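Kornance Self Storage — questions we get all the time

Updating this as we go, so some answers are longer than others. If yours isn't here, ring the office or ask at the counter.

What are the office hours?

8 till 5. Gate access is longer, 5 in the morning to 10 at night, every day including public holidays. Your code won't work outside those hours so please don't stand there punching it in, it locks you out after a few goes and then we have to reset it.

What size do I need?

Depends on how you stack. Rule of thumb — a one-bedroom flat fits in a small, a three-bedroom house wants a large, and if you've got a garage full of stuff as well then go up one. Fridges and couches are what catch people out. Couches can stand on their end. Fridges should stay upright, door propped open a bit, or you'll get mould.

Can I look at a unit before I sign?

Yes. Come to the office first, we'll walk you round to whatever's free in your size. No booking needed most of the year. February is the exception, all the students are moving, so call ahead.

Do you have a minimum stay?

Two weeks. After that it's month to month, paid in advance.

How much notice to move out?

Two weeks, in writing. Email is fine, text is fine. Telling whoever's on the counter is not fine, sorry, it gets forgotten. Sweep it out, take your lock off, take your rubbish with you. If the lock is still on we treat it as still rented and you'll keep getting charged.

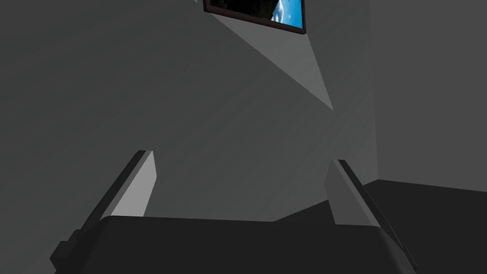 Which brings us to the deposit. It's $131 for every size, same as last year, and it goes back to the card you paid with once we've checked the unit. Allow 5 working days. We take money out for rubbish left behind, oil on the floor, or a bent door. We don't take money out for dust or scuffs.

Can I bring my own padlock?

You can. Has to be a decent one, closed shackle or disc type. We sell them at the counter for $20 if you forget. Don't use the little luggage ones, they come off with pliers.

What can't I store?

Food (yes, even tinned, it's the labels that the silverfish go for), petrol, gas bottles, paint thinner, fireworks, anything alive, anything that used to be alive. Mowers and whipper snippers are OK if the tank is drained. Car tyres, max of 5 per unit, that's the insurer's rule.

Is it climate controlled?

The Mogensen building is, the ground-level rows aren't. Leather, records, instruments, photos and good timber furniture should really go in Mogensen. It costs more. Everything else does fine in the rows if you put it up on pallets and don't push it hard against the walls — leave a hand's width for air.

Do you have pallets?

Free ones by the Inau Street gate, first come. Bring them back when your done.

Am I insured?

Not by us. Our cover is for the buildings, not what's in them. Check your home contents policy, some of them carry over for goods in storage and some don't. We need either a copy of that or a signed waiver before we give you a gate code.

Can somebody else get into my unit for me?

Only if their name is on the agreement. Add up to two extra people for nothing, bring ID. We won't let anyone in on a phone call, no matter how good the story is.

What if I miss a payment?

You get a reminder, then a late fee of $20, then your code stops working. Talk to us before it gets that far. We'd rather sort out a payment plan then chase you.

Do you hire trucks or trailers?

Trailers yes, trucks no. Cage trailer by the half day, you need a flat plug adaptor if your car's got the round one. Book it a couple of days out. For trucks try Brutis down the road.

Can I work out of my unit?

No. Sorting boxes is fine, running a business out of it isn't. No power in the rows anyway. No sleeping in there either.

Is there a toilet?

Behind the office. Key's on the hook, bring it back please.

Comments (4)

tinshedder
Does the trailer come with straps or byo?

Kornance office
BYO straps. There's a net in the trailer box, should be anyway

maree_by_the_creek
Can confirm re the silverfish. Lost half a box of recipe books in the rows, moved the rest to Mogensen and no trouble so far.

offpeak77
is the inau street gate the same code as the front one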